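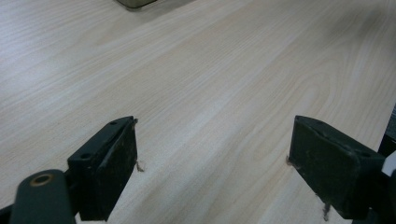

Which cloth is to be used on the tabletops at Flesgate?
A damp, lint-free cloth, followed by a dry one, wiped along the grain.

Minutes, Furniture and Surfaces Group, August 3, 2025
Chair: Eleni Radulović. Minutes: Aino Kettunen.

1. Previous minutes
Accepted with one correction: item 4 should read Ustier, not Bekitz.

2. Tabletops
The pale wood-grain laminate stays as the standard finish for the Flesgate study room. E. Radulović noted that small debris and stray fibres show up readily on a light surface, and asked that tops be wiped before each booking as well as at close. Agreed. Scouring pads and solvent sprays are not to be used on the matte finish.

3. Replacement tops
Bekitz has quoted for 11 tops at 66 each, delivery included. Ustier has not replied. The quote is valid for 40 days. A. Kettunen to ask whether the grain direction can be specified, as the February delivery had it running across the short side on 3 tops. Those tops remain in use.

4. Lighting
Uneven light makes it hard to judge whether a top is clean. Checks to be done from both ends of the table. New fittings deferred until the Chornovol room has been rewired.

5. Actions
AK: write to Bekitz on grain direction; chase Ustier.
ER: order cloths; amend the cleaning sheet.

6. Any other business
Felt pads for chair legs carried over.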